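What I learned from reading old bond prospectuses

For most of the past winter I have been reading municipal and corporate bond prospectuses, the older the better. I started because I wanted to understand how a company called Perketis, a regional freight and cold storage business, managed to borrow so much money in the years before it was broken up. I ended up with a shelf of photocopies and a few opinions, which I'll set down here before I forget how I got to them.

I am not an economist. I worked in accounts payable and later in internal audit, and I retired early. What I can do is read a balance sheet and stay awake through footnotes.

The first thing to know about Perketis is that its debt was never held where people assumed. The local paper in Hellstead wrote about "the banks" for years, as in "the banks have given the company more time." By my reading, the banks held very little by then. They had arranged the loans, collected the arranging fee, and passed most of the paper on to pension funds and insurance companies in pieces. The bank that led the deal kept a small slice and a seat at the table. The pension funds had the risk and no seat.

This matters if you want to know who had power over the company. The usual way of asking is to look at who owns the shares, then at who lends. Both questions give you a list of names. Neither tells you who could pick up the phone and get a plant closed. In the Perketis papers the answer seems to be the agent, the firm that administered the loan for everyone else. The agent decided when a breach of terms was serious enough to report to the lenders, and the wording left it a lot of room.

Mathias Moser, who taught business history at the community college where I took two evening classes, told me I was making too much of this. His view is that an agent who ignores the lenders doesn't get hired again, so the room in the wording was never used. He may be right about most cases. I still think it was used here at least once, in the June before the refinancing. A leverage test was missed, there is a waiver in the file, and I can't find any sign that the lenders voted on it.

The covenants

A covenant is a promise the borrower makes. Keep debt below a certain multiple of earnings, don't sell the main assets, don't pay the owners more than so much. In the oldest Perketis prospectus these take up most of a chapter and are written so that a careful reader can follow them. By the last one they are longer and say less. Each restriction is followed by a list of exceptions, and the exceptions refer to definitions in the back, and the definitions have exceptions too.

I made a table of them, which took me far longer than I planned. The final document has 87 defined terms. "Consolidated earnings" has a definition that runs to 500 words, and after reading it several times I believe the company could have counted savings from a warehouse closing it had only talked about. Nadja Lehner, an old coworker who spent years on the lending side, read the same passage and agreed with me, though she thought it was fairly normal for its date. That was more worrying to me than if she had said it was unusual.

She also made a point I hadn't considered. Loose covenants are usually described as something borrowers won from lenders when money was easy. But the people negotiating for the lenders were the arrangers, and the arrangers were paid when the deal closed. They wanted terms that would let it close. The funds that bought the paper afterward took the terms as they found them. So it's hard to say that "lenders" agreed to anything, if by lenders you mean the ones whose money was lent.

Working through the copies

I do the reading at home, mostly between breakfast and noon, and type my notes up after lunch. I keep a page of notes per document, with page numbers for anything I might want to quote. My first notes didn't have page numbers and I had to redo all of them.

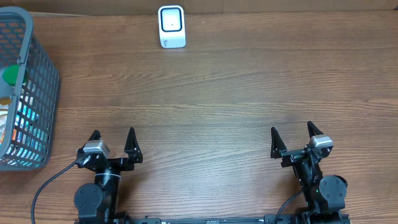 Lekota and the comparison problem

After a few months with one company I got nervous that I was treating ordinary things as strange. I needed something to compare it with. Lekota was in a similar line of business, a bit smaller, and it borrowed in the same years. It also stayed in one piece, so it seemed like a fair test.

The comparison was less tidy than I hoped. Lekota's covenants got looser too, on much the same schedule. The definitions grew in the same way, and in two places the language is identical down to a misplaced comma, which makes me think the same law firm drafted both. If loose terms alone did the damage, Lekota should have gone the same way.

The difference I can find is in what the owners did with the freedom. Lekota's owners were a family and two outside investors. They paid themselves a dividend most years and never borrowed to do it. Perketis was owned by a holding company called Vonau, and Vonau borrowed at the Perketis level to pay itself twice in a short period. Both payments were allowed. I checked each against the terms as best I could, and they fit, the second one with very little to spare.

So I have changed my mind somewhat since I began. I went in thinking the story was about banks. Then for a while I thought it was about the contracts. Now I think the contracts opened a door and it still mattered a great deal who was standing next to it. That isn't a theory and I wouldn't try to defend it as one. Two companies can't prove much of anything.

What the regulators were looking at

I looked through the supervisory letters that are open to the public, hoping someone had noticed at the time. The concern in them is nearly all about the banks' own health. Did the bank have enough capital, had it kept too much of one loan on its books, were its models being tested. By those measures the Perketis loans were fine, because the bank had sold them. A rule that asks whether the bank is safe will be satisfied by a bank that moves the danger somewhere else.

I don't say this to blame the people who wrote the letters. They were asked to watch the banks and they did. But I read close to 100 pages of correspondence and did not find one question about who ended up holding the debt.

What I still want to find

There should be a schedule of lenders attached to the refinancing agreement. The copy I have skips it. The index lists it, and then the page numbers jump. I have written to the records office in Hellstead to ask whether their copy is complete, and I'll post again if they answer.

I would also like to see the fee letter between Vonau and the arranger. Nadja says I can forget about that one, as those were kept out of the filed documents on purpose. If anyone reading this worked on deals of that kind and can tell me what the split usually looked like, the comments are open.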